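Re: [grippers] pad choice for soft goods — anyone compared?

In November a poster from the Kontogiannis list wrote:
> We're on the Dulov pads, flat ones, and they slide on anything
> with a shiny shell. Shirts fine, towels fine. Is a textured pad
> worth the money or should we just close harder? Also does anyone
> run two handhelds on one garment or is that overkill.

Quick answer, have to run in a minute.

Textured, yes. We've been on blue textured ones with the handhelds and wouldn't go back. Closing harder on a puffer just squashes the fill and then teh shell creeps out sideways. Tried that for 30 folds, gave up, 11 of them were usable.

Two handhelds — not overkill for jackets. One can't keep a sleeve where you put it. Navy puffer on a bed, two grippers:
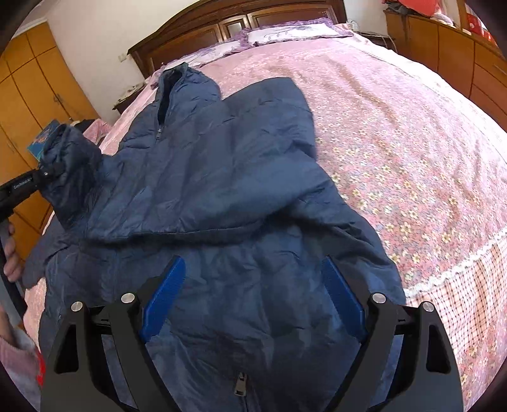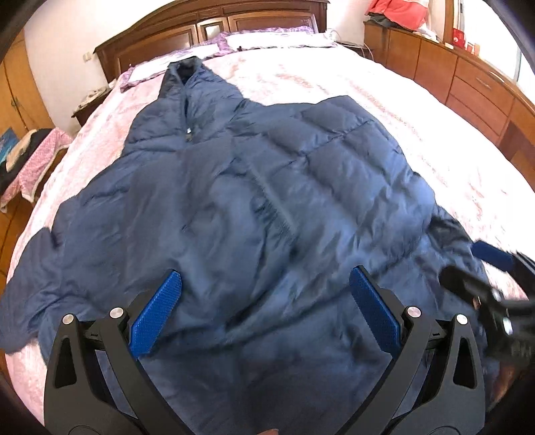
SETTINGS, for what its worth

- Trullex controller, force limit at 51 (their units, no idea what they map to)
- sample rate 200, lower and the jaw width trace gets steppy
- open wide before you come down on quilting, otherwise the tips catch a seam
- pick at the edge, a fat bit of padding is hopeless
- watch the zipper pull, metal on pad is bad news

Haven't tried the Grorkden pads. Supposed to be softer, somebody on here had a set? Would like to see them on nylon before ordering.

Wrist view only on ours so far, no overhead. Will post the width traces when I find the right folder — poke me if I forget.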